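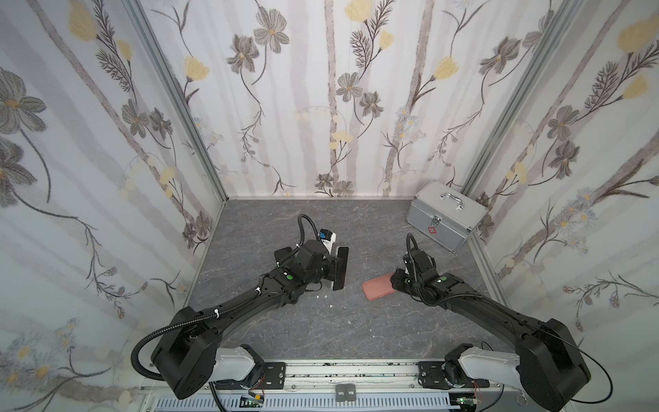
Home Posts House Stuff Recipes About

Last updated in December

So I finally papered the downstairs bathroom, and I have opinions! I'd wanted big flowers in there ever since we moved to Flostmont, and my husband had wanted plain white paint, and after 2 years of polite disagreement I just went and ordered 6 rolls while he was out walking Enda (the dog, she has no views on decor).

The wall behind the sink went up like a dream. The one with the window took me until almost midnight. My neighbor Maricica Pascu came over with her good scissors and a long brush and showed me how to book the paper – you paste it, fold it in on itself and let it sit a few minutes so it stops stretching on you. I had been skipping that completely, and it explains a lot about the hallway.

Money, for those who always ask: the paper was $200 and I spent another $100 on paste, primer and a decent plumb line. I was tempted to cheap out on the primer and I'm glad I didn't, the old paint in there was shiny as a plate.

One seam by the door is a bit off. If you sit in exactly the wrong spot (you know the spot) half a petal goes missing. I've hung a towel there for now.

Next up is the Flanagan dresser from my aunt, which needs new knobs and a whole lot of sanding.

Filed under: Walls & Paper, Small Rooms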